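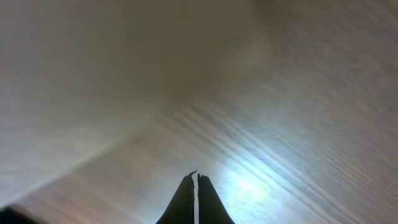
Midow Lab, Zustenton
Section 4 of "Living with a Low-Cost Gripper Kit"

Figure 2. Lobo fingers in the wrist camera view, nearly closed on nothing, over the wood surface. Note the small ragged bit at the top of the left finger.

4. The Fingers and the Wrist Camera

4.1 What we bought

I'll start with the part of the Lobo kit I like most, the fingers. Trudside sells the kit for 900 dollars, and for that you get the gripper body, one pair of fingers, a small wrist camera with its bracket, and a cable that I'd call a little short (we ended up re-routing ours along the outside of the forearm, and it has stayed put there so far). Spare fingers come as a pair. I'd order a set right away if I were doing this again, mostly to save on shipping!

Mounting took me one afternoon in June. The screws go in from the back, so you want the gripper off the arm while you work, and the manual shows that step after the one where you've already bolted it on. I did it in the manual's order the first time. Please don't.

4.2 Closing and the gap

The setting I spent the longest on was the closed position. Out of the box, ours pressed the fingers together hard enough that I could hear the motor complain, so I backed the limit off by 2 percent of travel and left it there for everything in this paper. In Figure 2 you can see a thin gap running down between the inner edges, and they look close to parallel, which is what I want before I let it near anything flat. If one finger leans more than the other, you find out fast with playing cards and washers.

I should say that judging this from the wrist view alone is tricky. The fingers come out almost solid black against pale wood, so the outline is easy to read and the faces of the fingers aren't. I can tell you where an edge is. I can't tell you much about the pad.

4.3 The tips

That brings me to the left tip in Figure 2. Something dark and hooked sticks up from it, and the right one is smoother and rounder. I've gone back and forth on whether it's a torn flap of padding or just a crumb of something stuck on, and I can't settle it from the picture. Either way it matters for our setup, because the tip outline is what my little alignment script looks for, and a stray hook makes one finger seem taller. The fix in the script is crude: it now ignores the top few rows of the outline and fits the rest.

Our wear test was 1000 open and close cycles with no load, followed by 38 picks of a cork block. I logged grip current the whole way and it drifted less than I'd feared (the plot is in Section 5, along with my moaning about the logging software).

4.4 Glare and blur

The camera is the weak half of the kit for me. It does fine with contrast, but a shiny tabletop gives it trouble. There's a bluish-white hot spot to the right of the fingers in Figure 2, and inside it the wood grain washes out to faint streaks. The grain elsewhere is smeared, too, and the far part of the view is too soft to use for anything. Trudside's software lets you lock the exposure, two menus down under "advanced," and I'd do that first. I would also try a matte mat under the work area before spending money on a better camera. For the block picks in Section 5 we used a gray one.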